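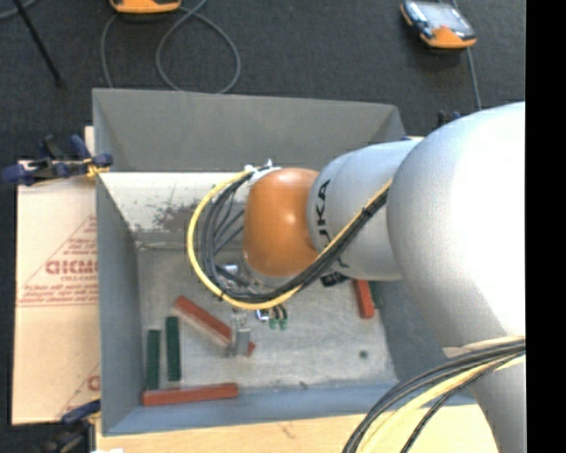 What size of drawer liner do I need for a deep kitchen drawer?
Measure the inside of the drawer at the bottom, front to back and side to side, and pick the roll that is as wide as the longer side or wider. The sides of many older drawers lean in a little, so a measurement taken at the top can come out too big.

Husano Cork Drawer Liner, Natural
Item 924
Sold by the roll

Husano liner is a thin sheet of ground cork on a cotton backing. It keeps silverware trays, jars and pans from sliding when the drawer is opened, and it takes the rattle out of a metal drawer. There is no glue on the back. The weight of what you put on it holds it down, and you can lift it out to clean underneath.

Details
Width: 49 cm
Length: 200 cm
Thickness: 3 mm
Backing: unbleached cotton
Color: natural, with darker flecks that vary from roll to roll

Cutting and fitting
Unroll the liner the night before and leave it flat under a few books. Mark the back with a pencil and cut with sharp scissors or a utility knife against a straight edge. Cut slightly large, try it in the drawer, then trim. For round corners, trace a coin.

Cleaning
Wipe with a damp cloth and a drop of dish soap. Let it dry fully before you put it back – cork that is shut away wet will smell. Do not machine wash. Oil leaves a dark mark that fades but may not go away.

Not suitable for
Oven drawers, warming drawers or any shelf that gets hot. For under-sink cabinets we suggest the Cledia rubber mat, which has a raised lip.

Shipping and returns
Rolls ship from our Arnordale warehouse in a cardboard tube. Orders placed before noon go out the same day. Uncut rolls can be returned in the original tube. Cut pieces can't be returned, so please order a sample first if you are unsure of the color.

The wider Tawfik roll is out of stock until February. Questions about bulk orders go to Loubna Berrada at the sales desk.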